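Home | Features | Machines | Places | Letters | Subscribe

FEATURES: OUT AND ABOUT

Tidying Up at Grultgate

An afternoon at a robotics open day, where the future of work is a pencil drawer
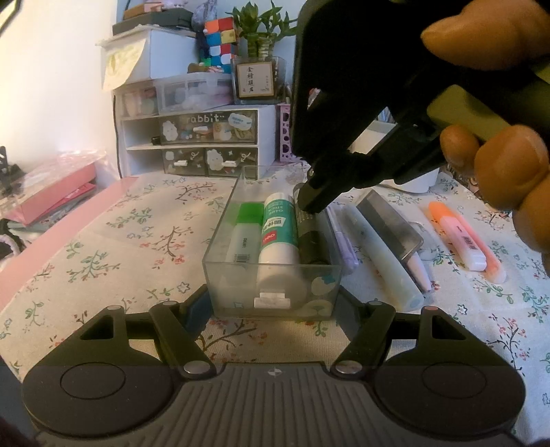 I had been promised robots, and on the drive to Flisthorpe I let myself picture something with legs. The Grultgate workshop has none with legs. It has a parking lot shared with a tile showroom, a coffee urn, and 14 people who spend their days putting pens away.

They do it with grippers held in the hand. You squeeze, the jaws close, and a camera on the tool records the whole business so that a robot arm can later be taught the same move. One gripper steadies the drawer bin, the other deals with the glue stick or the marker. My mother taught me this skill in about a minute, with shouting. The robots need more patience.

"We asked for 1,460 recordings of the desk job," said Anneliese Kramer, who runs the place and wore the only lab coat in it. "People hear that and think we're slow." I had thought exactly that, and wrote down something else.

The desks are the best part of the visit. Kramer wants them to look lived in, so there are flowered tablecloths, puzzle cubes, stickers on the drawers and a potted plant. I have worked in offices with less personality. At Cimau, where she used to work, the test tables were gray and so was everything on them, and the software did beautifully until it met a kitchen.

Visitors get a turn. Czesław Zieliński, a retired bus mechanic who now trains the newcomers, handed me a pair of grippers and told me to move a highlighter into a bin. I have owned hands for a long time and felt good about my chances. The highlighter went under a radiator. Zieliński fetched it with the air of a man who has fetched many.

"Don't look at your fingers," he said. "Look at the tips."

My second try took up to 30 seconds longer than it should have, but the highlighter went in, at an angle. He saved the recording. Somewhere in the training set there is now a robot lesson in how to put away stationery while sulking.

At four o'clock we were led next door to see the Rieger arm do the job by itself. It reached down, thought it over, and laid a marker in the drawer very gently. A small boy behind me asked whether it could do his room. Kramer told him to try again in September, and his father asked for a brochure.

Last updated: September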